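Matmont 477 Countertop Herb Garden
Setting Up and First Planting

Section 3 of the owner's guide, updated 14 Jun 2019

By now you should have the garden out of its box and the packing foam out of your way. This section takes you from an empty tank to your first sprouts, and it's the fun part! Set aside an evening if you want to take it slowly, though most of the work is filling, clicking and waiting.

If you bought your Matmont 477 secondhand, clean the tank first (see Section 7, Deep Cleaning) and come back.

What you need

The tank, with its lid
The pod tray, with nine openings
The light arm and lamp head
The power adapter and cord
Nine pods, already filled with growing sponge
Nine clear domes
One bottle of Marciniak plant food
Seed packets (the starter box has Claltmont basil, dill, thyme, flat parsley, mint and chives)
Cool tap water
A jug with a spout, and a towel you don't mind getting green

The jug and towel aren't included. Everything else is in the box.

3.1 Choosing a spot

Your garden brings its own sun, so a window is nice but it isn't needed. We've grown very good dill in a hallway. What the garden does need is a flat, firm surface, room overhead for the light arm to go all the way up, and an outlet you can get to without crawling.

1. Measure upward first. With the arm fully raised you need a clear space above the tank, and wall cabinets are the usual problem. Hold the arm in place by hand before you carry water anywhere.

2. Check that the cord reaches. It is 6 feet long. Let it hang in a loose loop below the level of the outlet, so that any drip runs to the bottom of the loop and not into the plug.

3. Keep the garden an arm's length from the stove, the toaster and the kettle. Basil sulks in steam and wilts in hot air.

4. Think about the lamp at night. It's bright - brighter than most people expect - and it stays on well into the evening if you keep the factory timer. A bedroom or a studio apartment may call for a different start time (see 3.5).

Most kitchens end up giving the garden the same stretch of counter where everything else lives: the plates, the mail, the coffee things. That works well. Leave a hand's width on each side so you can lift the lid straight up, and if the neighbor is a dish rack, put the garden on the side away from the sink. 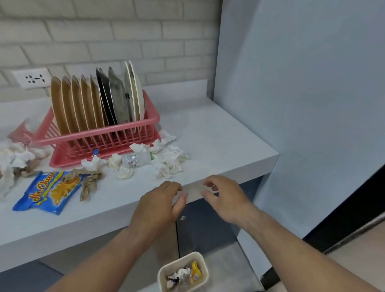 One reader's comment on the February edition of this guide said the advice on spots was too cautious: I've had mine next to the sink for a year, I refill it with the sprayer hose, and the parsley is enormous. Please tell people they can keep it close to the water, because if refilling is a chore they'll quit.

We liked that a lot, and it's a fair point. Close to the sink is fine as long as the adapter and plug stay out of splashing range and you unplug before using a hose of any sort. Easy refills really do keep gardens alive.

CAUTION: Use the supplied adapter only. Never rest the adapter on the lid or let it lie in standing water. If the plug or cord gets wet, switch off the power to that outlet before you touch either one.

3.2 Putting the light arm together

1. Set the empty tank where you want it, with the fill door toward you.

2. Slide the lower half of the arm into the slot at the back. Push until you hear two clicks. One click means it's halfway in, and a halfway arm will lean as soon as you add the lamp.

3. Slide the upper half into the lower half. It moves freely for now. That's normal.

4. Hang the lamp head on the arm and press the small plug on its underside into the matching socket. The plug only fits one way, so turn it over if it resists.

5. Turn the collar on the arm to the right until it's snug. Finger tight is plenty.

6. Lower the lamp as far as it will go. Seeds start with the lamp at its lowest setting.

NOTE: Don't plug in yet. The pump checks itself for water as soon as it has power, and if it finds none it will beep at you until it does.

3.3 Filling the tank

Cool tap water suits almost every home. If your water is very hard (a white crust in the kettle is the giveaway), mix it half and half with distilled. Skip water from a softener altogether. The salt builds up and herbs hate it.

1. Open the fill door and pour slowly. The tank holds 825 milliliters to the lower line, and the lower line is where you want it for planting day. There's a second, higher line, and you'll use that once the roots are long enough to reach down.

2. Add one capful of Marciniak plant food. Shake the bottle hard first.

3. Close the door, wipe up any spills, and let the tank sit for a few minutes.

4. Look underneath and along the back for drips. If you find one, lift the tray, press the rubber seal flat all the way along, and check again.

CAUTION: Plant food is for plants. Store the bottle where children and pets can't reach it, and rinse your hands after pouring.

More plant food will not give you faster herbs. We understand the temptation! Too much browns the leaf tips, and the only cure is to empty the tank and start again with plain water.

3.4 Planting the pods

Here's where you get to make choices. All nine openings can hold anything, but tall plants shade short ones, and a little planning now saves a lot of snipping later.

1. Put tall herbs (dill, basil) along the back row.

2. Put parsley and chives in the middle.

3. Put thyme and other low growers in front.

4. Give mint a corner. It spreads, and a corner gives it fewer neighbors to climb over.

5. Drop the seeds onto the damp sponge. Basil and dill want four or five seeds to a pod. Thyme and mint seeds are as fine as dust, so tap in a pinch and don't worry about the number. Parsley gets six.

6. Press the seeds down with the blunt end of a pencil until they touch the sponge. Don't bury them.

7. Write the name on the pod label. Yes, even if you're sure you'll remember. Young parsley and a few of its cousins look very much alike, and finding out by tasting takes weeks.

8. Set each pod in its opening and press down evenly until the rim is flush with the tray.

9. Put a clear dome over every pod.

You don't have to plant everything at once. Cover any empty opening with foil or a spare pod lid to keep light off the water. Green water means algae, and algae eats the food you just poured in. Many owners plant half the tray, wait two weeks and plant the rest, and then there's always something ready to cut. It's a lovely way to run a small garden.

NOTE: Seeds you already own are welcome too. Lettuce, arugula and small hot peppers all do well. Root vegetables don't, and neither does cilantro in a warm room, though we keep trying.

3.5 Starting the lamp and pump

1. Plug the adapter into the garden first, then into the outlet.

2. The ring on the lid glows amber while the pump checks for water, then turns green. This takes less than a minute.

3. Listen for a soft trickle. A loud gurgle usually means trapped air. Rock the tank gently from side to side and it should clear.

4. Press the lamp button once. The lamp will now run on the factory timer, counting from the moment you pressed it. Press it at breakfast and the garden wakes up at breakfast every day.

5. To change the start time, hold the button until the lamp blinks twice, then press it again at the hour you'd like the garden to wake up.

After a power cut, the timer starts over from the moment the power comes back. If your lamp begins waking up at midnight, a power cut is the likely reason. Repeat step 5 at a better hour.

3.6 The first three weeks

Expect nothing for a few days, and then expect to be checking far more often than you need to. Dill and basil are usually first. Parsley is slow, slow enough that people give up and replant just before it appears, so please give it the full three weeks.

Fog inside the domes is a good sign. Take off each dome when the seedling touches it, one pod at a time, and keep the rest covered. When most of the domes are off, raise the lamp one notch. After that, keep a hand's height between the lamp and the tallest leaf.

Top up to the lower line whenever the ring turns amber. Add another capful of food at the end of the second week.

Thin each pod once the second set of leaves opens. Snip the weakest sprouts at the base with small scissors and leave the strongest one or two (chives can stay in a clump). Pulling sprouts out will disturb the roots of the ones you want. Toss the snipped ones in a salad - tiny basil is wonderful.

If a pod shows nothing after three weeks, lift it and feel the sponge. A dry sponge means the pod wasn't pressed down far enough. A wet one with no sprout probably had tired seed, and Monotent will send you a replacement packet if it was part of your starter box. Have the number from the bottom of the tank ready when you write.

White fuzz on the sponge during the first week is common. Take off the dome for an afternoon, dab the fuzz away with a dry paper towel, and put the dome back on. If it returns on the same pod, leave that dome off and check the sponge daily.

For cutting, regrowing and what to do with far too much mint, go on to Section 4.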